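Nedel Hand-Held Gripper: Progress Report to the Camenzind Small Builds Fund
Prepared by Wing-yan Chiang, 25/01/2022
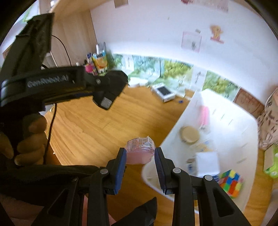

Where we are

Two hand-held grippers now open, close and stay in one piece, a sentence I could not have written in November. The current job is desk tidying: pick up a small item, carry it to the big white bin, let go. Letting go was the hard part for longer than I would like to admit to a fund that paid for it.

The items are whatever the desk had to offer. A small round container with a pink bottom and a faceted clear top has become our standard test, mostly on account of being annoying. The pads have to meet it squarely or it squirts out sideways. The puzzle cube is easier to grip and much harder to put down, for reasons that have more to do with the operators than the hardware.

What changed since the last report

The fingertips have blue pads now. The old foam ones shed crumbs on everything, including a sandwich. The outer linkages carry triangular cut-outs to save weight, and the joints run on metal pins after the printed ones wore oval. I had said in the proposal that printed pins would be fine. Please disregard that paragraph.

Pad wear is logged every 100 grips. The first set on the new linkages got to 424 before one edge started to lift, and we stopped there. The target in the proposal was 600. The replacement set uses a different glue from Zivden and a longer cure, and is still on its first hundred.

Cables remain a nuisance. They are thin and light, and they find their way in front of whatever you are trying to pick up. A clip halfway along the handle helps a little. A better clip is drawn but not printed, as the shared printer at Meveo is booked solid by somebody making chess sets.

Money

Of the 600 dollars granted, 424 is spent. Most of that went on pins, pad material and one order of screws in the wrong thread. The screws are in a jar and available to any other grantee who wants them. A further 30 is set aside for the glue. I don't expect to ask for more.

Still to do

Finish the pad test with the new glue, up to 600 or until something peels.
Print and fit the cable clip.
Tighten the pin fit so the arms close evenly on small round things.
Write up the assembly steps so that a person who isn't me can follow them. Two people have tried the draft, and both ended up with a part left over. It was a different part each time.

Receipts are in the shared folder, in the order I found them.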